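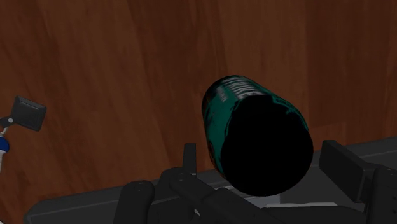
Act two of Kusetti has a problem with entrances. The play has a single set, a kitchen, with one door upstage left, and the text calls for six entrances in the first 200 lines. Four of them are by Rodden, who has nothing to say on two of those occasions. The dramatist's note reads "he comes in as the light does," and most productions take this as poetry and ignore it. I think it is a lighting instruction. Reddish-brown wood with a grain that runs in long vertical streaks, darker bands next to amber ones, changes a good deal depending on where the light lands, and a soft diagonal shadow across one low corner is enough to pull the eye there. If the back wall of the kitchen is paneled, as the script says, then a shadow at the door side marks Rodden before he is on.

I went back through the text to test this. Every silent entrance follows a line in which somebody mentions the time of day. The spoken entrances do not. Laiba Mohmand, who directed the play at Sulgate, cut both silent ones and told me the act ran better. It probably did. It also meant that when Rodden finally speaks about his mother's debts, he was a man with two short scenes behind him, and the audience had no reason to think he had overheard anything.

The overhearing matters for the plot. In act three he knows the figure Farooqui agreed to, and that figure is said aloud once, during the second silent entrance. Take the entrance out and his knowledge is unexplained. Sulgate covered this by giving the maid an extra line. I don't think the line works, as the maid is written as someone who repeats nothing, and her one refusal to gossip in act one is what gets her kept on.

Purificación Llorente's translation handles the stage directions differently. She moves the note about the light from the act heading to the first entrance and puts "again" at the second. That is a small change and I would keep it in any acting edition. Her version of the dinner speech is weaker — the repeated verb is lost, and the joke with it.

One open question is pace. The act plays at 60 minutes uncut, which is long for a middle act, and the silent entrances account for very little of that. The cuts I would look at are in the letter scene, where Farooqui reads out a page the audience has already heard paraphrased. I'll go through that scene in October, when I have the second edition in hand. The first has a misnumbered page right in the middle of it.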